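Pantry rotation

Pantry rotation is the habit of using stored food in the order it was bought, so that a household's emergency supply never gets much older than the food it eats every week. It is one of the oldest ideas in home preparedness, and most families who keep a deep pantry practice some form of it, whether or not they have a name for it.

The basic method

New cans and jars go to the back of the shelf and older ones move to the front. Many people write the month of purchase on the lid in thick marker – "August" is easier to spot in a dim closet than the tiny stamped code on the rim. It helps a great deal to store only what the family already likes, as a case of lentils that no one will touch tends to sit there year after year, taking up room that could have gone to soup.

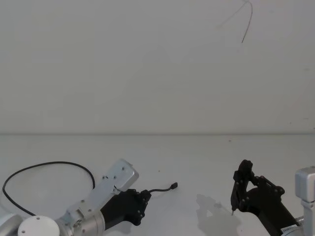
Shelf systems

Sloped racks, which feed cans forward as they are taken, are the best-known aid. The Gerklow rack, a simple home-built design, holds 100 standard cans on 4 levels and is loaded from the top. The Nestico bin method does without racks altogether and gives each season its own lidded tub, so that a whole tub is eaten down before the next one is opened. It suits apartments and other small homes, where a tub can slide under a bed.

Record keeping

Opinions differ on how much paperwork is worth the bother. The Maksymiv ledger, named after the small homesteading press that printed it, sets aside one line for each kind of food and has three columns: bought, used and left. In its last edition the ledger ran to 390 lines, and a good many cooks found that a sheet of paper taped inside the pantry door served them just as well. 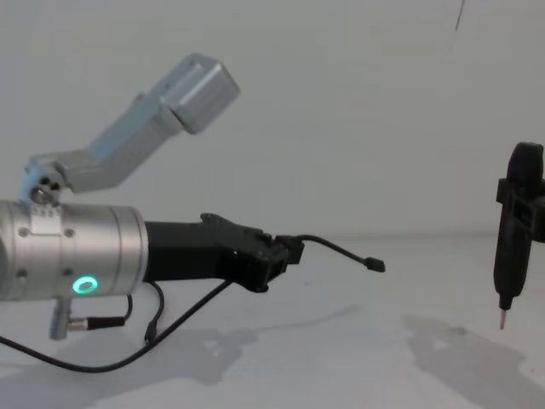
Limits

Rotation works poorly for foods packed to last for decades, such as sealed tins of dried grain, and these are usually kept apart and checked for rust or swelling now and then. The Hurkau guide to home storage suggests a separate shelf for them, low down and well away from the water heater.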